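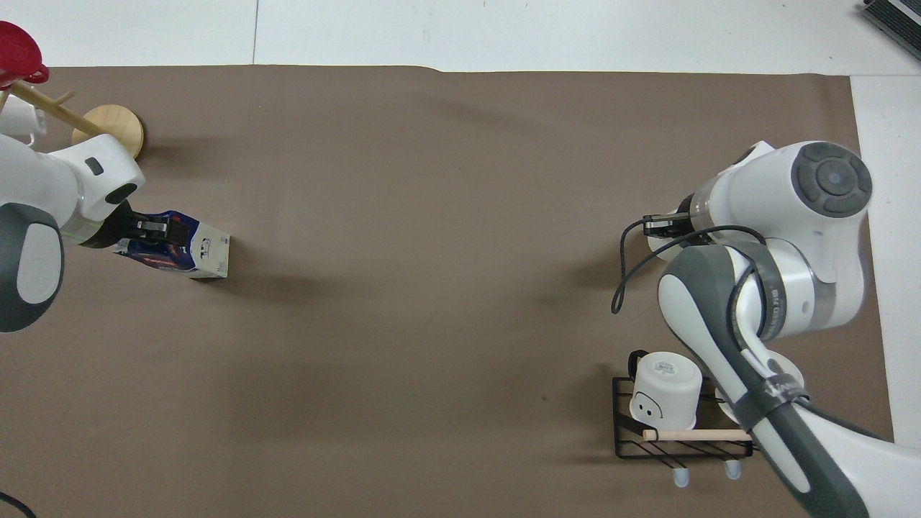 1/ moving apartments with 2 cats and a piano, a thread

ok so the lease on Padilla St ends 12th June and the new place isn't ready until the day after. one night of nowhere. great planning by me

2/ started packing last night. brown paper, tape, cartons. paper everywhere. I am a person who wraps mugs now

the mugs are winning

3/ things I own too many of: tote bags. chargers for phones I don't have. soy sauce packets. one (1) drawer of just keys?? what do they open

4/ mover quotes. first guy said 500 for the piano alone. just the piano. it's an upright!! second place, Brostby, said 213 and they bring their own ramp. booked them before the lady finished her sentence

5/ she did ask "any stairs" and I said a few. there are a few. there's also a landing with a turn in it. will measure tmrw

6/ measured. piano is 64 inches long with the bench pushed up against it, not sure why I measured the bench. starting over

7/ fine without the bench. clears the turn if they stand it on end. do people stand pianos on end? someone tell me

8/ ok replies say NO, do not stand it on end. thank you all. you can stop now. called Brostby back, they've done this building before and take the railing off. landlord needs to ok that in writing. emailed him

9/ cats: Enby (gray, mean) and Tetard (orange, very dumb, love of my life). Enby has figured out something is up and is living behind the dryer. Tetard slept in an open box all afternoon, the one marked KITCHEN FRAGILE

10/ the one night problem. hotels near me want a pet fee PER CAT. Erlinda Tan, saint, is letting us have her sewing room. she's allergic. she said she'll "just take a pill about it"

bringing her dinner and a plant

11/ packing tips so far, from you all, that worked:
sheets and towels around plates, saves paper
photo of the back of the tv before you pull the cords
screws in a baggie, baggie taped to the thing they came out of
books in SMALL boxes. I learned this one with my back

12/ packing tips that did not work: "just do one room at a time." every room has stuff from every other room in it. I found a whisk in the bathroom

13/ landlord wrote back. railing is fine as long as it goes back on the same day and I pay for any dings. also he wants the carpets done. I have no carpets. asked him which carpets. waiting

14/ changed address with the bank, the vet, and the library. post office did it online in like five min. internet company had me on hold long enough to pack the entire spice shelf. they can't come til August. AUGUST

15/ so if I go quiet that's why. phone data and vibes til then

16/ landlord again. he had me mixed up with the unit downstairs. no carpets. we're good

17/ does anybody want a bookcase. white, tall, one shelf sags a bit, free if you carry it. also a box fan. also so many tote bags

18/ bookcase is gone, fan is gone, person who took the fan left me a tote bag

19/ a question for anyone who's moved a piano: how long do you wait before getting it tuned? I've heard two weeks, I've heard a month, my uncle says never. it's going from a dry upstairs to a kinda damp ground floor if that maters

20/ most people saying a few weeks, let it settle in the room first. also keep it off the outside wall and away from the heater. that leaves exactly one wall and that's where the couch was going

21/ couch is going under the window. desicion made. Enby is out from behind the dryer and sitting on the tape. back to the mugs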